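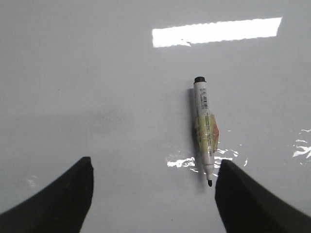 ノート第4冊　126ページ

2020年2月28日
Prukcombe 工作室、白い机
記入：Enda Coughlan

白板用マーカー（黒）の件。太さを増やすために、軸の真ん中にテープを巻いたままで使っています。半透明の黄色っぽいテープです。しわが多く、片側がふくらんでいて、重なったところは少し緑にも見えます。端のほうにオレンジがかった赤いところが少し見えます。これを見て、Siobhán さんは色の目印のシールだと言いますが、私はまだ確かめていません。テープをはがすまでは「赤いところ」とだけ書くことにします。

今日したこと
・ペン先を出したままで机に置き、テープのふくらみが転がりを止めるかどうかを見た。机を手のひらで軽くたたいても、転がって落ちることはなかった。ただし、ふくらみを下にして置くと一度ゆれて、それから横に倒れる。
・書き味の確認。板に長さ200ミリの線を続けて引いた。はじめの線はうすく、三本目から普通の黒になった。ペン先は丸くなっているが、細い字もまだ書ける。
・同じ線を乾いた布で消した。跡は残らない。翌朝まで置いた線は明日の人が消してみてください。板の左下に残してあります。

持ちやすさについて
Ngaio さんは手が小さいので、テープのところを持つと指が遠くなって書きにくいそうです。私はテープより下、軸が細くなる手前を持つので、あまり気になりません。Aidan さんはテープの上に親指をのせます。三人とも持つ場所が違うので、巻く位置を一つに決めるのは難しいと思いました。今の位置は軸のほぼ真ん中です。次の一本は、少しペン先のほうへ寄せて巻いてみます。

巻き方のメモ（次の一本のために）
長さ400ミリに切ったテープを一枚で使う。前回は短いテープを何回も足したので、しわの中に空気が入りました。引っぱりながら巻くと、後で端が浮きます。ゆっくり、押さえながら巻いたほうがよいです。バーコードと小さい文字の上には巻かないでください。注文のときに Noonan の窓口で番号を読み取ってもらいます。今のマーカーは、バーコードのところがテープの外に出ているので、このままで問題ありません。

机について
つやのある白い机なので、電灯の光が帯のように映ります。ペン先の細かいところを見るときは、この光の帯から離して置いたほうが楽です。それから、ふたのないマーカーをこの机に直接寝かせることについて、Nikau さんから注意がありました。先が机にふれて点が付くと、すぐにふかないとうすく残るそうです。先月付いた点は、アルコールでふいたらほとんど消えましたが、斜めから見るとまだ分かります。見終わったら、ふたをしてから引き出しへ戻すこと。これは私も忘れることがあるので、自分のために書いておきます。

部品の在庫
白板用マーカー黒は棚1332の二段目。赤と青は Tikton の部屋に貸したままで、まだ戻っていません。Puka の板に字を書くときは、このマーカーではなく、油性のほうを使ってください（消えないので、書く前に必ず下書きをすること）。

まだ分からないこと
テープののりが夏にやわらかくなるかどうか。去年の8月に、はさみの持ち手に巻いたテープがべたべたになりました。同じ種類のテープだったかどうか、記録がありません。これからは巻いた日を小さい紙に書いて、マーカーの箱に入れます。

追記：Aidan さんから、テープの代わりにゴムの管を切って通したらどうか、という案がありました。軸の太さを測ってから返事をします。ノギスは Ngaio さんの机にあります。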